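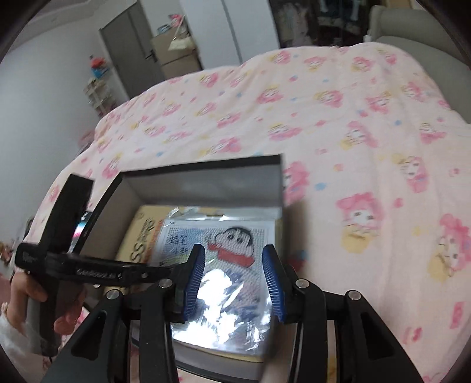 The Druvness pad set is sold as a straight replacement for the fingers on a home-built parallel gripper. I fitted it at home and spent an evening on flat, slippery stock: carded goods in clear plastic, thin booklets, a box to lift them from.

Ribbing helps on card edges. On film it helps less, and a loose sleeve creeps under light grip. Linkage play was acceptable after 40 cycles and noticeable after 203. The instructions run to 2 pages and omit a torque figure for the pivots.

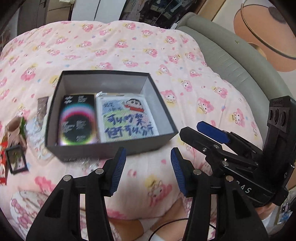

Narendra Rawat wrote in to say that his pivots loosened too, and that a drop of threadlocker has held since January.

I would buy the pads again. The supplied screws I would replace.

Shares 100 | Comments 2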